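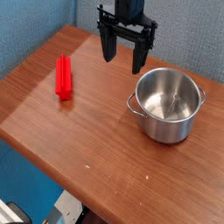

Emilian Matei wondered whether anyone else on the Rukdale side had lost their lane to sand again, as his was shut for 6 days in June and the council map still showed it as open.

He went on: we moved here for the dunes and I wouldn't swap them, but the marram grass at the Sketer end has gone and every big tide brings more over the road. Can we plant it ourselves, or does somebody have to give permission first?

Byung-chul Seo
Hello Emilian, we had the very same bother at Tamura a couple of winters back! Do ask first – our stretch was protected and I had no idea until I rang the council's coast office (they were lovely about it, I must say). They let us put in 80 clumps along the worst gap, set nice and deep, with a bit of brushwood fencing on the sea side. It looked very sorry for itself until spring, so don't lose heart if yours does too. Keep the dogs off it if you possibly can.

duneside223
no idea about permission but the grass at Inano got washed out in 2 tides, so I'd wait till after the winter storms. Go round by the top road meanwhile, the salt water is murder on your brakes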